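4.2 Phasing and reported savings

The Girkside contractor credits phased construction with keeping 86 percent of the terminal open. We doubt the figure. Pavliuk and Kamath count closed corridors as open whenever staff could cross them, and the 32 night closures in June are left out.

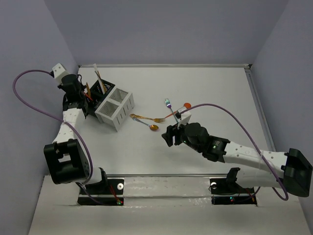
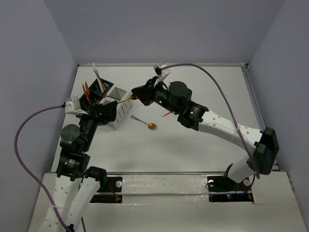

Figure 4. Two robot arms at a white tabletop with pale walls.

Nor does the cost claim hold up well. The Hurkau estimate assumes one crane move per phase, while the site log lists four. Until the log and the estimate are reconciled, we treat the savings as unproven.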